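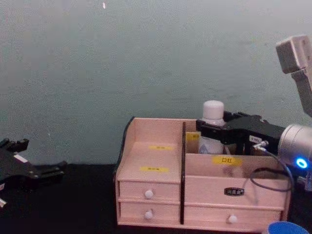

Repainting one wall in a rented room – whole wall or just patches?

kayode_a
Posted 2020-12-09
I'm moving out in February and the agent wants the back room put right. I've got the leftover tin the landlord gave me, Vonano matt, no colour name on the lid, just the number 664. Can I touch up the marks or do I need to do the whole wall? The deposit is £800 so I'd like it back.

tealeaf
Whole wall. Touching up matt always shows, even from the same tin. It dries a shade off and you see it every time the sun comes round.

Pin-yu Wan
Disagree. I've touched up matt in three flats and got every deposit back. Small roller, thin coat, feather the edges out. A brush is what makes it show.

tealeaf
How old was the paint on the wall though? Mine was six years old and the patches looked like stamps.

Pin-yu Wan
Two years at most. Fair point, I wouldn't try it on six.

grout_expectations
Have you washed it first? Sugar soap, weak mix, soft sponge, start at the bottom. Half of what people paint over would have come off. Don't scrub matt or you'll polish it.

kayode_a
Not yet. It was last painted in 2017 according to the inventory. Close-up from this morning:

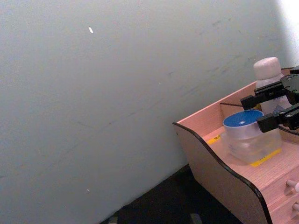

The wall, scuffs across the middle and up towards the right

grout_expectations
I'd wash that before opening any tin. Faint grey smudges like those often shift. For the white speck, see if it lifts with a fingernail. If it's a chip, a dab of fine filler and sand it when dry.

tealeaf
Still say whole wall. It's one afternoon and a 2.5 litre tin.

bilston_dave
What does the check-in report say? If the marks were there when you moved in you don't owe them anything. Fair wear and tear covers light scuffing after three years as well. I had an agent try to charge me £607 for a hallway and the deposit scheme threw it out.

kayode_a
Report says "good, minor marks", no photos. Comness are the agents if anyone has dealt with them.

bilston_dave
Not me. Email them and ask for the photos anyway. Get it in writing before you spend a weekend on it.

Pin-yu Wan
And stir that tin properly – five minutes, right down to the bottom. Try it behind the door first.

kayode_a
Will do. Sugar soap on Saturday, then I'll decide about the roller.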